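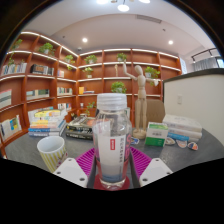 4. Copying a cassette demo to your computer

Many of the tapes on the Dultach archive exist as a single copy. Read this section through before you press play.

4.1 Clean the heads and pinch roller of the deck and leave them to dry for 10 minutes.

4.2 Wind the tape to the end and back once.

4.3 Connect the deck's line output to the computer's line input. Do not use the headphone socket.

4.4 Open Rulero, choose New Transfer and set the channels to 2.

4.5 Play the loudest song on the tape and turn the input down until the red light stays off. On most metal and punk demos this will be the last chorus or the drum intro.

4.6 Rewind, click Record, then start the tape. Record each side as one file.

Note: Rulero stops by itself at 700 MB. For a C90, split the recording between songs.

4.7 Scan the inlay at 600 dpi, both sides, including any handwritten line-up or address.

Caution: leave noise reduction off in Rulero. It dulls the cymbals and cannot be undone once the file is saved.

4.8 Name the files by band, title and side, for example Vadard_Ilie_A, and go on to section 5.

Last revised 2019-07-05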